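How to fit a 3.5-inch drive into a plastic caddy on the bench

I wrote this page for people who have an old storage box at home and want to change a disk without breaking the caddy. My first caddy I broke myself, one February evening, so please read to the end before you begin.

Before starting, put everything for the job within reach and switch on a good light over the bench.

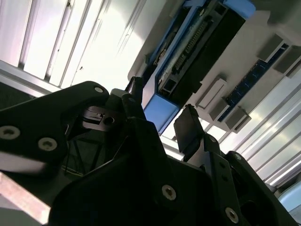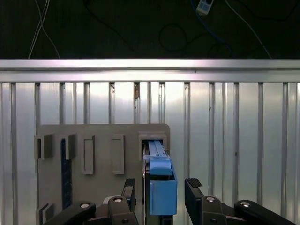
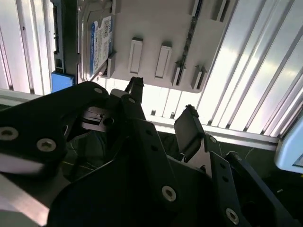
The bench at Erlow. In the last picture, the drive on its edge in the caddy, label visible.

What you need: the drive, the caddy, a small screwdriver and 2 soft cloths.

Step 1. Shut down the storage box and unplug it. Wait 3 minutes. The disk needs this time to stop turning.

Step 2. Lay one cloth on the bench. Hold the drive by its long sides and do not touch the circuit board.

Step 3. Look at the caddy before you bring the drive to it. Find the latch tab and the clips, and move the latch gently with your finger. If it feels stiff, do not force it. My friend Gillespie Nisbet warms a stiff caddy in his hands for a while, and I do the same now.

Step 4. Write down the serial number from the label. Later, inside the box, you will not be able to read it.

Step 5. Bring the drive in straight and press evenly along the side. If one end goes in first, take it out and try again.

Step 6. Slide the caddy into the box until it stops, then plug in the power.

My Galbraith box needed 381 minutes to rebuild after the change. The second one, with less data, needed 336. During this time I leave it alone and do not copy files.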